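Workshop notebook, shoe bench
March 2026

Right, picking this up again after what the last page says was "a short break" and was more like the whole winter. New pen, same bench. The kettle shelf has been moved to the other wall, so if you come in looking for the waxed thread, it's in the tin that used to have tea bags in it, and the tea bags are in a tin too, so open before you brew.

Pickup box came over from Gromham in the morning, mostly running shoes and sneakers, a few kids' school pairs, one single boot with no note (I've put it on the windowsill and I'm choosing not to think about it). The Prandbridge box is still not here. They said it would come with the same van and it didn't, so the shelf labeled P is empty and should stay empty, please don't park your lunch on it.

What I wanted to get done today was the sorting and the first clean, with maybe a start on the gluing if the room warmed up. Got through the sorting, got through most of the cleaning, glued two soles and then ran out of patience with the clamps. More on that below, because I have a complaint.

Sorting first. I'm still using the same piles as last year: wear again as is, clean and wear, fix, and parts. The trouble is always the line between clean and fix. A shoe can look awful and only need a brush, and then you get one that's gorgeous on top and the whole insole comes out in your hand like wet toast. So now I do the insole before anything else. Fingers in, lift at the heel, look underneath, sniff if you're brave. If the board under it is soft or crumbly, straight to parts, and I don't let myself get fond of it. I got fond of a pair of green hikers last May and wasted a whole afternoon on them and they still went to parts, with nicer laces.

Next thing I check is the collar, the padded bit around the opening, at the back where your heel rubs. If the lining has gone through to the foam, that's a fix. If the foam has gone through to the plastic, that's a blister waiting for somebody and it can't go out. I've got a roll of the stretchy black lining from Skasitora left, enough for a good few heels if I cut it on the slant, and I've written on the cardboard tube which way the stretch runs so we stop guessing. (It runs along the roll. I guessed wrong twice.)

Then straps, laces and eyelets, whatever is holding the thing shut. I like doing this part on the light table by itself, one shoe at a time, because dark shoes on the dark mat are hopeless, you lose every loose thread. On the wood you can see what you're doing. The black sneaker with the blue straps was a good one for this, all that mesh and overlay, and I had it opening side up so I could get a proper look at the tongue.

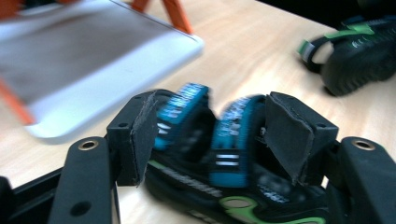 Black sneaker, blue straps and green accents, on the light table.

I do like the blue on that one! It's a loud blue against all that black, and the straps have a pattern on them that would be a real pain to match if one ever needed replacing, so the rule for anything like this is save the original strap no matter what. Restitch it, back it, glue it to a bit of webbing, whatever it takes. A plain black replacement would do the job and look sad.

Notes on mesh, since I had a pile of it today and I always forget between seasons:

Dry brush before any water touches it. Dry, dry, dry. If you wet the dust it goes down into the holes and then you're picking at it with a toothpick until supper. Soft brush, short strokes, shoe held toe down over the tray so the grit falls out and away from you.

Then the soap mix, and weaker than you think. I had a jar made up from before the break and it had gone cloudy and smelled like a pond, so I tipped it and made new. A small squirt of the plain dish soap in a full jar of lukewarm water. Cloth, dab, turn the cloth, dab. The smooth overlays can take a harder rub than the mesh, and you do want to rub them, especially along the stitched edge where the gray line of dirt sits. Old toothbrush for that. The toothbrushes are in the mug with the tape around it. The mug without the tape is mine and has coffee in it.

Paper in the toe for drying, and change the paper once. I used the thin packing paper from the Gromham box, it's perfect for this, soft and it drinks up the water. Newspaper is fine in dark shoes but I saw what it did to a cream lining once and I'm not doing that again.

No heater. I know. It's slow. But the heater lifted the toe cap on a pair last year, popped it like a jar lid, and I'd only just glued it.

Which gets me to glue. I'm on the second tub of the Makokha contact cement and I have mixed feelings. It grabs very well and it stays a bit flexible, which is what you want at the ball of the foot. But it's thick this time, or it's cold, or both, and it goes on in ropes if you let it sit on the brush. Standing the tub in a bowl of warm water for a while helped a lot. Lid ON while you do that, and window open, the one by the sink because the other one still doesn't stay up without the stick.

What I did for both soles:

Cleaned out the old glue with the pick and the stiff brush, roughed both faces with 62 grit, which is what it says on the back of the sheet in somebody's handwriting and I don't believe it for a second, but it's the coarse one from the left drawer. Wiped off the dust. Thin coat on the sole, thin coat on the upper. Walked away for 30 minutes, and I mean walked away, I went and swept the hall so I wouldn't poke it. Then lined up the toe first, pressed back toward the heel, and clamped.

Now the complaint. The bar clamps have lost their rubber caps again. You can't put bare metal on a foam midsole, it leaves a bite mark and the bite mark does not come out. I cut squares off the old yoga mat and taped them on, which worked for one shoe and slid off on the next one, so the second sole has a very small ledge on the outside edge near the little toe. I can sand it back. I'm annoyed though! If anybody sees the caps (gray, about as big as a bottle top) please put them in the dish by the vise. And if anyone is ordering things, can we get spares, they cost next to nothing and I've now spent longer grumbling about them than it would take to buy a bag.

I finished off the day by going through the lace drawer, which was a bird's nest. Flat ones are rolled up and banded, round ones are hanging on the hooks by length. Anything with a chewed end got a new tip, which is just a bit of the shrink tube and a few seconds over the hot air gun, very satisfying, I could have done it all night. There are a lot of white ones and hardly any black. I don't know where black laces go. If you're raiding shoes in the parts pile, pull the black laces first.

Also found in the lace drawer: a thimble, a bus ticket, the good seam ripper (!!), and the small finishing sheets, 3000 grit, which we use on the shiny toe bumpers and which I'd told everybody we were out of. Sorry. We're not out. They're in the flat box now with the other papers, at the back.

A thought about the tags, while I remember. We've been writing the tag at the end, after the shoe is done, and I keep getting to the end of a session with a row of nice clean shoes and no idea which one had the loose heel. Today I wrote the tag as soon as a shoe came out of the box, pencil, size and what's wrong with it, and tied it through the top eyelet or around the strap. Then crossed things off as they got done. Much better. Pencil because ink runs when you're cleaning. For strap shoes with no eyelets, loop the string around the strap where it meets the side, and take it off before you brush or it flicks you in the face.

One more on strap shoes: close them up before they go on the drying rack. If they dry hanging open, the hook side picks up fluff from everything near it, and it also curls, and then it never lies flat again. I spent ages with a needle getting lint out of one kids' pair. It was a disgusting amount of lint and I was quite proud of it.

Left on the bench tonight: two glued, still in clamps, don't undo them, I'll do it in the morning. Damp ones on the rack with paper in. Parts pile is in the blue crate, not stripped yet. The wear-again pile is bagged up by the door and can go on the next van.

Still to do:
Sand the ledge on the second sole.
Strip the parts crate, black laces first, then insoles that are any good.
Cut heel linings from the Skasitora roll, make a card template this time so they come out the same.
Ask Prandbridge where the box is, and if it has the kids' sizes in it, because we're low on those.
Find the clamp caps or buy some.
Wash the cloths, they're in the bucket, and there's glue on one of them so keep it out of the machine.
Figure out whose boot that is.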